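Call for Participants: Hand-Held Gripper Demonstration Study

Dulik Laboratory for Manipulation Research, Jarkville

The Dulik Laboratory invites adults living in or near Jarkville to take part in a paid study on how people handle soft and shapeless household materials. Participants carry out short tabletop tasks using a pair of hand-held grippers. The recordings are used to train and test robot control policies under the Ullau project, now in its second phase.

No background in engineering or robotics is required. Applications are reviewed in the order in which they arrive, and the call will remain open until all places have been filled.

Background of the study

In the first phase of the Ullau project, the laboratory collected 2,906 demonstrations from a small group of trained staff members. Policies trained on those recordings performed well with rigid objects and poorly with thin plastic, cloth and film. A review of the failed trials pointed to a narrow range of technique in the data. Staff members had learned from one another and tended to grasp a bag at the same point, lift it at the same speed and open it in the same way.

The second phase tests whether demonstrations from a larger and more varied group of people lead to better results on the same tasks. The laboratory intends to record 3,000 new demonstrations and to compare policies trained on the two collections, using the same model, the same training budget and the same evaluation protocol. The results will be reported whether or not the new collection proves to be of benefit.

What participants will do

Each participant works at a table with one gripper in each hand. The jaws open and close as the participant squeezes and releases the handle. A marker plate is mounted on top of each gripper, and a camera on the gripper records the area between the jaws. Another camera records the table from the participant's side.

The main task of this phase is the lining of a bucket. A folded garbage bag is laid on the table beside an empty bucket. The participant unfolds the bag, opens it, lowers it into the bucket and folds the top of the bag over the rim. All steps are performed with the grippers.

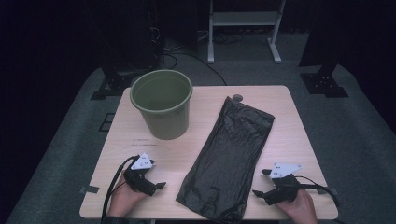

Session format

Sessions last three hours and are held on the first floor of the Peixoto Building. Morning sessions begin at 9:00 a.m. and afternoon sessions at 1:30 p.m. There are no sessions on Wednesday.

The first half hour is given to consent forms, a short hand measurement and practice with the grippers. Practice attempts are not included in the data. Recording then takes place in blocks of 20 minutes, with a rest period after each block. Participants may ask for further breaks at any time.

A member of the research staff remains in the room, resets the table between attempts and marks the start and end of each recording. Staff will explain the goal of a task but will not demonstrate a technique. This rule is central to the design of the study, and participants are asked not to discuss their methods with others who are waiting to be recorded.

Attempts that go wrong are kept. A bag that slips, tears or falls back onto the table is useful material, and participants should continue from that point in whatever way seems natural to them. Speed is not scored.

Thin plastic is difficult to follow on video. It changes shape with every movement and reflects the lights above the table, and fast motion of the hand blurs the surface in the gripper view.
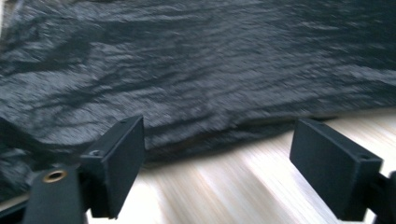

For this reason the laboratory also examines how much blur a policy can tolerate before its grasp point begins to drift. Participants are not asked to slow down. Each recording is sorted by hand speed after the session, and the policies are trained both with and without the fastest portions.

Who may apply

Applicants must be 18 years of age or older, have comfortable use of both hands, and be able to stand or sit at a table for 20 minutes at a time. Left-handed applicants are especially encouraged to apply, as are applicants over the age of 60. Both groups were missing from the first phase.

Persons who have worked with hand-held grippers in an earlier study at this laboratory are not eligible. Glasses and contact lenses present no difficulty. Rings, watches and bracelets must be removed before recording begins.

Commitment and payment

Each participant attends 5 sessions within a period of four weeks. Payment for the full series is $580. Participants who withdraw early are paid for every session they have started, and no reason for withdrawal need be given.

The later sessions include shorter tasks in which the participant approaches and grasps a single object from different starting positions. These are recorded with the same grippers and on the same table as the main task.
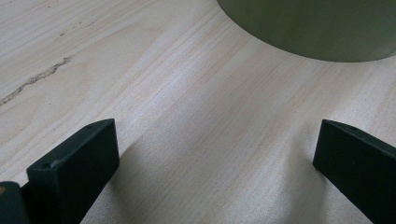 Approach movements are of particular interest to the project. The moments before contact show how a person chooses a side, an angle and a jaw opening, and they were often trimmed from the first collection to save storage. In the second phase every recording is kept at full length.

Data and privacy

The cameras are directed at the table. Hands and wrists will appear in the recordings; faces are not recorded, and sound is switched off. Each participant is assigned a code, and the list linking codes to names is stored separately and destroyed at the close of the project. The recordings may be shared with other research groups under a written agreement that prohibits any attempt to identify participants.

A participant may ask for his or her recordings to be deleted at any time before the collection is closed in October. After that date individual recordings can no longer be removed from trained models, although they can still be withheld from further sharing.

How to apply

Application forms are available at the reception desk of the Peixoto Building and on the Ullau project page of the laboratory's website. The form asks for age, dominant hand, usual availability and any condition that affects grip or reach. Applicants should state whether they prefer morning or afternoon sessions.

Selected applicants will be contacted by telephone to arrange a first session. Those not selected will be notified in writing – and, unless they request otherwise, their forms will be kept on a waiting list until recording is complete.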